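Subject: Re: [marby-merchants] Floment closing the Tunstall St store?

On Dec 23, 2022, the list moderator wrote:
> Several of you asked if it's true that Floment is leaving Tunstall
> Street. Yes, the sign went up this morning. Everything in the window
> is marked down, soaps and candles first. I don't have a closing date.
> Does anyone know what is happening with the lease, and are gift cards
> still good? My sister-in-law has one for 125 dollars and is in a panic.

Quick answer, I'm between customers.

Gift cards – yes, still good, but only in the store, not on the website. I asked at the register. They take them until the doors close and won't give cash for what's left over. So tell her to go now. Shelves on the left side already pretty bare, the hand creams are gone, still plenty of bath salts and the big refill bottles.

Lease runs to June. Landlord is Sirnum, same as ours. Floment wanted out early and Sirnum apparently said fine, as long as they leave the fixtures. Got that second hand so dont quote me. What I do know is the rent on that unit, it was on the listing sheet: 1,734 a month before they split the space, and now they're asking a lot more for the front half alone. Didn't write down the new number, sorry. 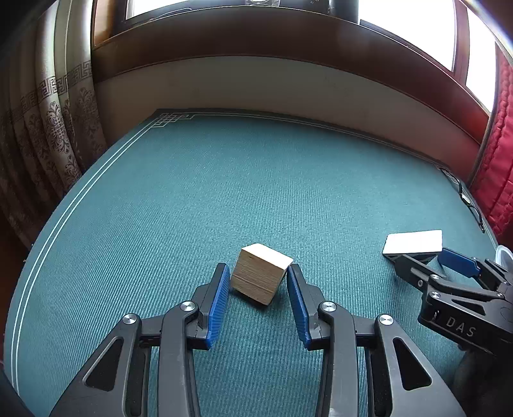

Wooden cube on teal felt, between the blue finger pads.

Other thing. The Marby store stays open, at least thats what the staff were told. Two of the Tunstall people are moving over there, the rest are out of work after the holidays. If anybody is hiring part time, send me a line off list and I'll walk it over. They know retail, they know inventory, they've done that Christmas rush with half a crew.

As for the petition – I have 82 signatures on the paper copy at my counter. The online one was at 398 when I looked. Not sure what it's for at this point, Floment has made up its mind. Might be worth changing the wording so it's about the rents on the whole block? We've lost the shoe repair and the card shop too, and the corner unit still has brown paper on the windows.

Somebody please bring the old parking letter to the next meeting, I can't find mine. And can we start at 7 this time, not 6:30, some of us close at six and have to count the drawer.

More later, line at the counter

The frame shop, Tunstall St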